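Search the Stellport guides
Search term... Go

Section 5: Setting up your Pludia scan station

Now the fun part! By the end of this section your desktop computer and your Pludia flatbed will be talking to each other, and you can start on that shoebox of family slides.

Before you begin
Pick a sturdy table with room for the lid to open all the way. Keep it out of direct sunlight – stray light really does wash out old slides.

1. Shut down the computer and unplug it.
2. Slide the transport lock under the scanner to OPEN. You'll feel a soft click.
3. Plug the power brick into a 115 volt outlet, but leave the scanner switched off for now.

CAUTION: Never move the scanner with the lock open. The lamp carriage can slip off its rail.

If you bought the optional Stoltside card, fit it in a free slot at this point and close the case again before going on. Everyone else can skip straight to step 4.

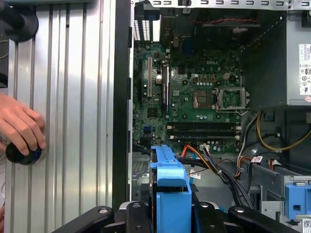

4. Connect the gray cable to the scanner first, then to the computer.
5. Turn on the scanner and wait for the green light to stop blinking.
6. Start the computer and open Delaunay, the scanning program that came in the box.
7. Choose Slides, set the resolution to 600 dpi, and press Preview.

Your first preview is a great moment, so pick a slide you love! Colors may look a little dull at this stage – Delaunay fixes most of that when you press Auto Tone.

NOTE: Let the lamp warm up for 2 minutes before a final scan. Dust shows up far more than you'd expect, so give each slide a puff of air too.

Share 5 | Comments 2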